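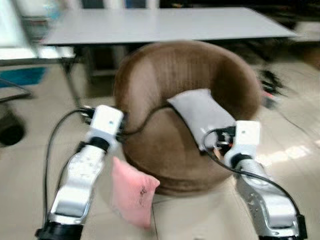 Vol. 9, No. 3, p. 1501

4. Soft furnishings and echo in small flats

4.1 What was measured

Tiled and bare floors are now common in new flats, and tenants complain about the noise. Not noise from next door, mostly – their own. Plates, chairs dragged, a phone on speaker. The earlier survey at Oltwood (section 2) put "rings" and "tinny" near the top of the words people used for their living rooms. So the question for this part was a plain one: how much of that goes away when soft things are brought in, and does it matter which soft things.

Fifteen flats in all, split between Oltwood and Gulomham. Same clap test in each, same recorder (Kelleo), windows shut, fridge off at the wall. Readings were taken with the living room as bare as the tenant would allow, then with a rug, then with curtains drawn, then with upholstered seating. Order was changed from flat to flat. In three flats the curtains could not be taken down for the bare reading and these are marked in the table.

4.2 Rugs and curtains

Rugs helped less than tenants expected. A thin rug on a hard floor takes the edge off high sounds, the scrape of a fork and so on, but speech was hardly changed. Thick underlay made a bigger difference than the rug on top of it, at both sites. Several tenants had been sold a "sound rug" and were not pleased to hear this.

Curtains did better, provided they were heavy and hung full. Flat panels did next to nothing. Lined curtains drawn over a bay gave the best single result at Gulomham, though the rooms there are taller and the windows take up more of the wall, so it can't be carried straight across to Oltwood.

4.3 Seating

Seating is where the guesswork usually starts. A sofa is treated as one lump in most room sums, and a small chair is left out alltogether. We think this is wrong for small rooms. A deep padded seat shows a lot of fabric to the room for the floor it takes up – inside of the bowl, outside of the back, rim. Hard-framed dining chairs with a seat pad did almost nothing, even four at a time. 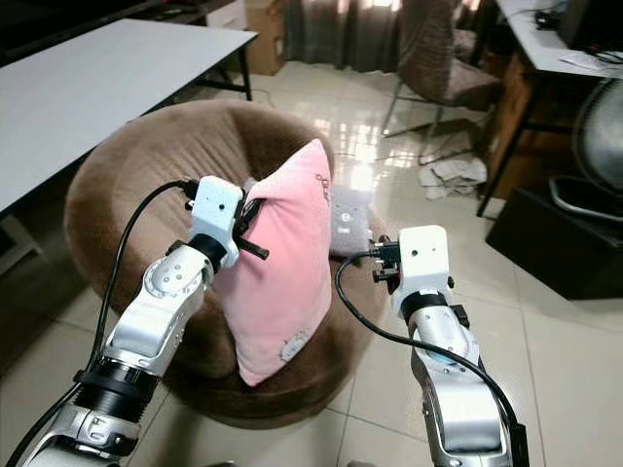 Figure 3. Round padded seat in brown, with a pink cushion.

Cover fabric matters, but less than the filling. Plush and velvety covers let sound through to whatever is underneath. Coated covers throw a good part of it back. Leather the same. Loose cushions were too small to show up one at a time, and piling them in a corner gave a reading that moved about with each go, so no value is given for these.

Where the seat stood changed things too. Against a wall or near a corner was better than the middle of the room. Most tenants already had theirs against a wall, so little to gain by moving.

4.4 Limits

The clap test is rough. It is cheap and can be repeated, and tenants did not mind it, but low sounds are poorly caught and those were the ones people at Oltwood complained of most after dark. A repeat with a small speaker is planned for April. The Salinas block was meant to be included here and was dropped when the lift works overran; readings from the two flats already done their are left out of the averages.

Room size was taken from the landlord's plans, not checked with a tape. Ceiling heights were checked. Costs per room are in section 5.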